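Open afternoon at the Ferkadia simulation lab

Members who signed up for the May visit to Ferkadia spent the afternoon with the team that trains two-armed robots in software. Nélida Gallardo, who runs the lab, met us at the door and kept the opening talk to 15 minutes.

Most of the work there is done in simulated rooms. An operator steers the robot through a task from the robot's own point of view, and each run is saved and checked later. Gallardo said the team has 939 saved runs for the current set of household and workshop tasks. Teguh Pillai took the controls for us and put his view up on the wall screen.

The task we watched most closely used a small white box with vent slots, a blue knob and a black T-shaped lever on top. Pillai had to bring one of the two grippers to the lever without bumping the knob. He told us the hard part is judging distance, as the robot's white body takes up a lot of the view.

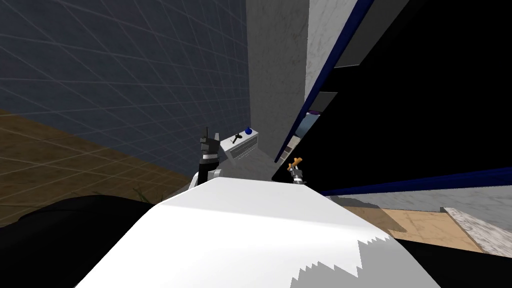
Trying the controls

After a short break, visitors could take a turn. The hand controls are light, and there is a slight delay before the arms follow. Zulema Cáceres got to the lever on her second try. Knut Ackermann spent most of his turn facing a wall – he asked us to print that.

Several people wanted to know how well simulated practice carries over to a real machine. Gallardo said it depends on the task, and that levers and knobs go better than anything soft, such as cloth or bags. The lab plans to compare the two over the summer.

The next visit is to the packing hall at Renitar. It has a limit of 15 people, so please give your name to Domingo Aravena if you would like to come. Closed shoes are required on the hall floor.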